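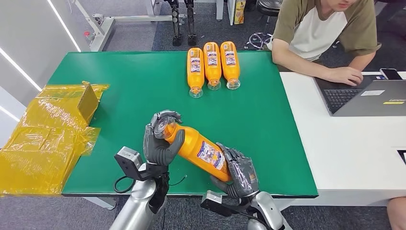 Une bouteille orange tenue à deux mains au-dessus de la table verte.

Association des jardins partagés de Plornau
Compte rendu de la réunion générale du 3 janvier 2026

La réunion s'est ouverte un peu plus tard que prévu, le temps que chacun trouve une chaise, pose son manteau et goûte la brioche apportée par les jardiniers de l'allée basse (qu'ils en soient chaleureusement remerciés, il n'en est pas resté une miette). La présidence a souhaité à toutes et à tous une belle année, avec de la pluie quand il en faut et moins de limaces que l'an passé, puis elle a rappelé l'ordre du jour : le compte rendu précédent, les finances, l'eau, les parcelles, la fête de juillet et les questions diverses.

1. Compte rendu précédent
Adopté à l'unanimité, avec une petite correction : l'échange de graines a eu lieu avec les jardins de Niklow, et c'est par erreur que le texte mentionnait ceux de Vultport. Les amis de Niklow nous l'ont signalé très gentiment et nous leur devons toujours un sachet de haricots à rames.

2. Finances
Le solde du compte s'élève à 2449 euros. L'association compte désormais 71 adhérents à jour de cotisation, ce dont tout le monde s'est réjoui. Une adhérente a demandé s'il ne serait pas sage de mettre un peu d'argent de côté pour le grillage du fond, qui penche de plus en plus vers le chemin. Après une discussion assez longue, où l'on a aussi parlé du portail, de sa serrure et de la manière de le refermer sans réveiller le quartier, il est décidé de demander un devis et d'y revenir à la prochaine réunion. Le montant de la cotisation reste inchangé.

3. L'eau
C'est le point qui nous a le plus occupés, comme chaque hiver. La pompe du puits a rendu de bons services mais elle fatigue, et l'été dernier plusieurs d'entre nous ont arrosé au seau en fin de semaine. Trois idées ont été présentées : faire réviser la pompe, installer une seconde cuve derrière la cabane à outils, ou bien organiser des tours d'arrosage plus stricts. Les tours ont suscité quelques soupirs, surtout chez ceux qui travaillent le soir et qui ne peuvent guère passer qu'à la nuit tombante. On s'est finalement accordé sur la révision de la pompe avant le printemps, pour un budget maximal de 125 euros. La question de la cuve est laissée ouverte ; un adhérent connaît un maraîcher du côté de Vultport qui se sépare parfois de son matériel, et il veut bien se renseigner.
Vote : adopté, une abstention.

Il est rappelé au passage que les robinets restent fermés jusqu'à la fin des gelées. Merci de ne pas les rouvrir, même pour rincer deux carottes.

4. Parcelles
Sept personnes figurent sur la liste d'attente. Deux parcelles se libèrent, dont la grande près des framboisiers, que l'on propose de partager en deux, ce qui permettrait d'accueillir une famille de plus. Les voisins immédiats sont d'accord, à condition que l'on garde le passage assez large pour la brouette. La proposition est adoptée. Les nouveaux venus seront invités à une promenade dans les allées, où chacun pourra leur montrer ses cultures et, soyons francs, leur donner une bonne quantité de conseils contradictoires.

Concernant le compost, le bac de gauche est plein et ne doit plus rien recevoir. On y trouve encore des trognons de chou entiers, qu'il faudrait couper avant de les jeter.

5. Fête de juillet
L'an dernier, la grande tablée sous les tilleuls avait beaucoup plu et l'envie de recommencer est générale. L'ensemble vocal Messina, qui répète dans la salle voisine, se propose de venir chanter en fin d'après-midi, et l'offre a été accueillie par des applaudissements. Reste à savoir où trouver des bancs. On sollicitera la mairie de Plornau, en s'y prenant tôt cette fois. Le concours de la plus grosse courgette est maintenu malgré la contestation de l'édition passée ; le règlement précisera que la pesée se fait sans la tige.

6. Questions diverses
Une paire de gants de cuir et un sécateur à manche rouge ont été oubliés dans la cabane, à réclamer au bureau.
Les commandes groupées de plants de pommes de terre sont à inscrire sur la feuille affichée à l'entrée, en indiquant la variété bien lisiblement.
Un adhérent souhaite installer un nichoir à mésanges près du puits. Accord de l'assemblée, avec enthousiasme.

L'ordre du jour étant épuisé, la séance est levée et la conversation se poursuit autour d'une tisane.

Le secrétariat de l'association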